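Speaker notes – small brands session, Jan 18, 2018
Nayeli Giraldo, Ovovow

Slide 1. Hi, thanks. Slow down on the name, people hear "oh wow wow". Ovovow. We make balm. One balm for four years, now three.

Slide 2 – how it started. Kitchen, my sister's hands cracked from working a salon chair. First batch too soft, second one grainy. Gave tins away at the Llanos street market. People came back asking where to buy it and I didn't have a price. Pause here, usually gets a laugh.

First paid order: 11 tins. Wrote the labels by hand. Spelled calendula wrong on every one.

Slide 3 – first real channel. Salons, one at a time. Walk in, leave a tin at the front desk, come back in two weeks. Don't pitch the owner, pitch the person at the desk. They use it all day, customers ask what it is. Got 106 salons this way before we had a website that worked on a phone.

What I'd do different: order sheet. I was taking orders by text message. Lost at least one big one, probaly more.

Slide 4 – Tarnden. Distributor. They called us, I thought it was a prank. Nilton Ccori was their buyer then, now he runs our wholesale side (wave at Nilton, he's in the back). He asked for a case price, I didn't know what a case was. Learn this before the phone rings:
case price
minimum order
who pays freight
what happens to returns
how long you can wait to get paid

That last one. Sixty days. Say it twice. We shipped 2680 tins in October and bought wax for the next run on my credit card.

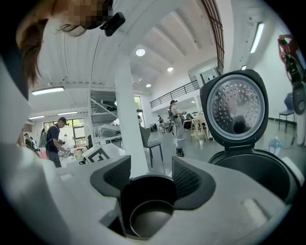
Does selling through a distributor hurt your own website?

Ours dipped for around a season and then came back higher. Salon customers finish a tin, look at the bottom, find the site. Put the web address on the bottom of the tin.

Keep prices the same in both places. If you undercut the salons they will find out in a day and they'll be right to be mad.

Slide 5 – the bad one. Motuvska. Scented version, fancy box, heavy lid. Loved it. Made 1636, sold maybe half at full price. The box cost more than the balm. Show the box, pass it around, GET IT BACK this time.

Why it flopped – we never asked the salons. They wanted unscented in a bigger size. Had been telling us for a year. It was in my texts.

Slide 6 – now. Original, unscented, the big pump jar. Pump jar is the best seller and it is ugly. Five of us plus my sister on Fridays. scratch that, she's full time now, fix slide.

Still answer the customer emails myself, mornings, before anything else. Read the one from the guitar teacher if there's time.

Slide 7 – questions. If it's quiet ask who here has been offered sixty day terms. Hands go up. Let Nilton take the freight questions, he likes them.

Samples on the table by the door, one each please. Wholesale sheets are next to them, take as many as you want.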